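The Long Rectangle: A Conversation About Folding T-shirts

Nyokabi Kimaro answers my first question before I finish it. I wanted to know why a person would write a whole small guide about folding T-shirts, and she raises one hand and says, "Because you have a drawer at home, and you are not happy with it."

She is right. I have such a drawer.

Kimaro taught the care of clothes for 13 years, first in the laundry of a hotel, where she trained the new staff, and later in evening courses at the Elen community school. Her guide, called Skasell after the street where she grew up, is now in its second printing. The first printing was 438 copies, and she folded the paper covers by hand. "I could not let somebody else fold them," she says. "You understand this, I hope."

We met on March 31, 2024, in the kitchen of her apartment, at a table with nothing on it except tea and, after some minutes, my own sweater, which she had taken from the back of the chair.

Starting from the heap

Most people, Kimaro says, make the first mistake before the first fold. They take the shirt in the middle and shake it, and then they put it down in the same disorder as before.

"A shirt in a heap has one place which is good to hold," she says. "You look for the edge. When you have an edge, you can find the rest of the shirt. When you hold a piece from the middle, you have only made a second heap."

In her courses she gave each student a soft knit shirt, crumpled, and asked them to lay it flat on the table without lifting it completely into the air. Some students needed a long time. They pulled on one fold and another fold appeared somewhere else. She let them continue.
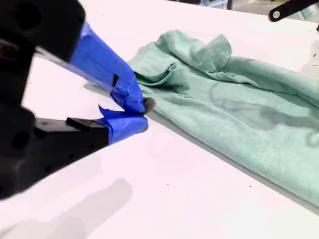
A small tuft of the mint-green knit between the blue-taped tips, with the cloth still in folds behind it.

I asked if the kind of fabric makes a big difference. She thought about it and poured more tea.

"Knit is friendly, but it does not keep its promise," she said. "You make it flat, you take away your hand, and it moves back a little. Woven cotton is more serious. With a shirt for the office you can make a sharp line with the side of your hand. With a T-shirt the line is always soft, and you have to accept it."

She prefers to teach with light colors. On a pale green or a pale gray shirt the students can see every shadow of a wrinkle, and so they can correct it themselves. On black cloth they believe that everything is flat. "Then they open the drawer in the morning," she says, "and they meet the truth."

Lengthwise first

The method in the guide has few steps, and Kimaro does not claim that she invented it. An older colleague at the hotel, a woman named Huang, showed it to her during her first week of work. Huang spoke very little and corrected the others by unfolding their shirts and giving them back.

The shirt lies flat, with the front to the table. One side goes over to the middle, together with its sleeve, and the sleeve is turned back so that it stays inside the line. The other side follows in the same way. What you get is a long rectangle, and at this point, Kimaro says, you should stop and look at it.

"Everybody wants to hurry now," she told me. "The rectangle is almost the end, they think. But if the long rectangle is crooked, the small one will be crooked also, and thicker."

She looks first at the bottom, where the hem should make a straight line from one corner to the other. Then she looks at the collar. The collar is difficult in her opinion, because there the cloth is cut in a curve and does not want to lie flat. She permits some wrinkles near the neck. She does not permit them at the hem.

While she explained this, she had made my sweater into a long rectangle. A part of the sleeve was sticking out at the side. She looked at it for a moment, opened everything and began again.

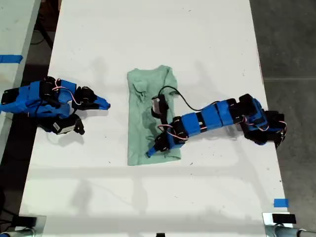 The table matters more than the hands

I expected that we would talk mostly about hands. Kimaro wanted to talk about tables.

A bed is bad, she says, because it is soft and the shirt sinks into it. A sofa is worse. An ironing board is too narrow for a lengthwise fold, and one sleeve always hangs down. What she recommends is a plain, hard table in a light color, with free space on both sides of the shirt, so that nothing is dragged over an edge.

At the school in Elen the tables were old and had a rough surface that caught the threads. She asked for new ones, and it took a long time. In the end a local furniture workshop, Stomeck, made 5 tables with smooth white tops. "I was so happy that I went there in the evening only to touch them," she says.

She also has an opinion about height. When the table is too low, people bend over and press on the cloth with their weight, and the fabric stretches. Her rule is that you should be able to lay your palm on the table with your elbow a little bent.

"And the light," she adds. "Please write something about the light. It should be strong. In a dark room a person folds by hope."

One corner at a time

There is one exercise in the guide that readers write to her about more than any other. She calls it the corner exercise. The shirt lies on the table in any condition, and the student may touch only one edge, with two fingers, and must pull it gently until the cloth beside it becomes flat. Then the student lets go and chooses another edge.

It is slow work, and some readers complain. One man wrote that he has a family and a job and cannot spend his evening with the corner of a shirt. She answered him with a letter of two pages.

"I told him that it is only for learning," she says. "Later you use both hands and you are finished in some seconds. But first the fingers have to learn how much they should pull. If it is too little, the wrinkle stays. If it is too much, the whole shirt comes to visit you."

She showed it to me on the sweater, holding the cloth so lightly that I was not sure she was holding it at all.
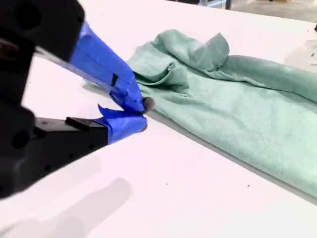
What goes in the drawer

The last part of the guide is about storage, and it is the shortest. Kimaro folds the long rectangle in three and puts the shirts in the drawer standing, one behind the other, with the fold to the top. She does not fill the drawer completely. There should be space for one more shirt, so that a hand can enter without disturbing the neighbors.

I asked her if she ever leaves her clothes unfolded. She laughed, and then she became a little careful.

"Socks," she said. "I do not fold socks. I know there are methods. I respect the people who do it."

She is equally relaxed about sportswear, which in her view slides out of any fold, and about everything that will be worn again the next day. A chair is allowed for one night. For wool she has a separate page in the guide, because wool should lie flat and not stand.

When we talked about the fingers again, she wanted to correct something she had said earlier. It was not quite fair, she thought, to say that the table matters more. Dry, smooth fingertips slide over a knit fabric, and the edge escapes again and again. At the hotel, some of the staff wore a rubber cap on the thumb, the type used for counting paper.
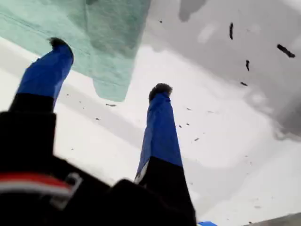 "A fingertip needs a little grip," she said. "Too smooth, and you lose the cloth. Too rough, and you pull out a thread. I have washed my hands with every soap in this city and I can tell you which ones are bad for folding, but it would be a boring article."

A new edition is planned for April, with larger drawings and a chapter on children's clothes, which she finds harder than adult clothes because the sleeves are so short. The printer has suggested 3000 copies. Kimaro has agreed to let a machine fold the covers this time, on the condition that she can look at the first box.

My sweater was by then a neat packet beside the teapot. I carried it home under my arm, although it was cold outside.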